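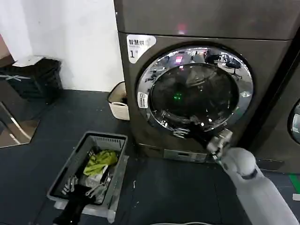 3.2. The covered market of Mosoti

The covered market stands in the lower part of the old town, at the place where the road from Zanora meets the river street. In local speech the quarter is still called Ratberg, after the small hill behind it, and older inhabitants use this name also for the market itself. The building is entered by two gates, of which the northern one is the older.

The plan is a long rectangle divided by two rows of stone piers into three aisles (Fig. 3, measured plan by Elibariki Rashidi). The middle aisle is wider and higher than the others, and it receives light from small openings under the vault. In the side aisles there were 155 stalls according to the first tax list, and 204 according to the second one. We think that this growth was reached by dividing the existing stalls, as the outer walls show no trace of extension.

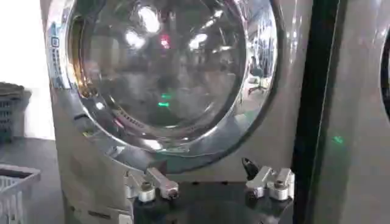
The vault of the middle aisle is made of brick and rests on pointed arches. At the southern end 5 of the arches were rebuilt after a fire, and the bricks there are thinner and of a lighter color. The mortar is also different. Similar repairs are known from the granary in Skanalham, but there the old shape of the arch was not kept.

The water channel under the floor of the market has a length of about 300 meters and continues toward the river. Only its upper part could be entered during our survey in September. The lower part is filled with earth, and its connection with the public fountain remains to be studied.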